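24 Jan 2018

Hearing transcripts, second pass. Reran the speaker tagger on the Fairweather oversight testimony, all 800 pages of it, with the new rule for interruptions. The old rule gave every crosstalk line to the chair, who came out looking like the only person in the legislature with an opinion. The new one gives them to the witness, and now the witness appears to be gaveling himself out of order. Progress of a sort.

Hand-checked 300 lines from the Prurklow session. Wrong speaker on 49 of them, nearly all during the subpoena argument, where even the official stenographer gave up and typed "(inaudible)" – my favorite member of that panel.
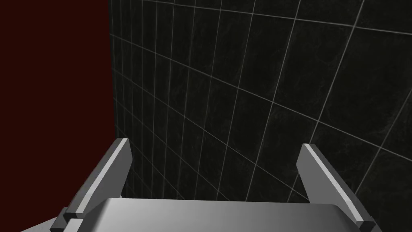 Redaction counts are the next headache. The Gisance report went to the members in two versions, and the blacked-out passages don't line up from one to the other, so my page matcher slides off after page 30 and never comes back. I tried matching on paragraph shape only, ignoring the words. Under that setting everything turns into plain gray blocks, about as expressive as the gripper fingers in the render, and two quite different paragraphs on campaign money count as twins. Going back to footnote numbers, which were left alone in both versions.

To do: ask the Rernidero archive for the May errata sheet. Split "yields back" from "yields" before the tagger invents another congressman. Leave the chair's opening statement for last, it runs long.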